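Equipment budgeting (handheld gripper work)

Equipment budgeting for handheld gripper work is the planning of purchases for a site where people carry out tasks by hand with gripper devices. At Maden, a site run by Van Wyk, the plan covers 6 stations and is kept by Nokuthula Maluleke.
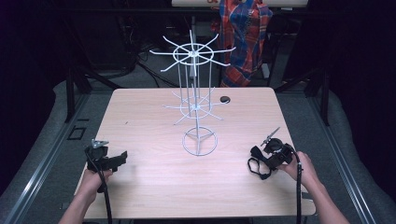 Grippers are bought in pairs, with 4 spare pairs held in store. Cables and straps are budgeted separately – they are reordered each September from Vullel. Tables and display racks fall under furniture, and the plan allows 94 small props per station.

See also: Vadside, Tool leasing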